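Workshop notebook, Thursday, August 7, 2025

Sleeping mat pump, second round of tests. Saimi Kinnunen was in the morning, I continued alone after lunch.

The Josent pump was charged overnight from the bench USB port. I took the 70 litre mat first, the one with the grey valve. It filled in 181 seconds, and the last part is slow, as we saw also in March. The sound of the motor goes higher near the end and then stays the same. I stopped by hand when the mat was firm under my knee. A gauge would be better, but the small adapter for it is still with Irja Pelkonen.

Then the Prultis nozzle on the same pump. It fits too loose on the grey valve and leaks air at the collar. I put one turn of rubber tape on it and the leak became smaller. I do not like tape as a solution, because a camper will lose it on the first trip. Saimi thinks that the collar should be one size narrower. I agree with her, but I want to measure the old Drillero mat before we change the drawing.
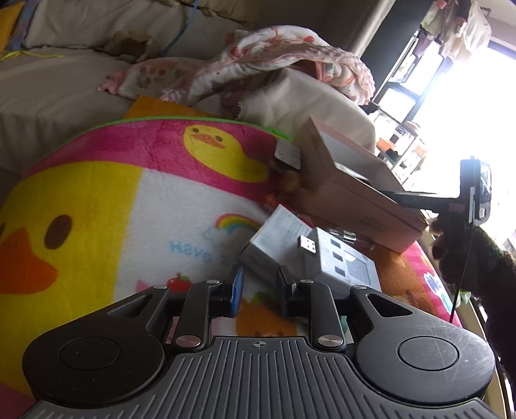

2 min read

Deflating is still the weak point. With the pump turned to suction, the mat goes flat quite well, but the foam inside pulls the fabric against the valve and the flow stops. I tried to roll the mat from the foot end at the same time and this helped. Write it in the instructions, with a drawing.

Battery: the cell is marked 1,000 mAh. Kuusisto promised us a bigger one in the same housing, at 200 grams for the complete pump. Our present one is lighter and I would keep it for hikers. For people who camp beside the car the weight is not so important.

The rubber plug over the charging port does not stay closed when the pump is in a side pocket. The colour of the plug is also wrong, but this is a smaller matter.

To do:
Get the gauge adapter back from Irja.
Measure the collar on the Drillero mat, both valves.
Ask Kuusisto if the bigger cell can charge from a small solar panel.
Repeat the fill test with a half empty battery.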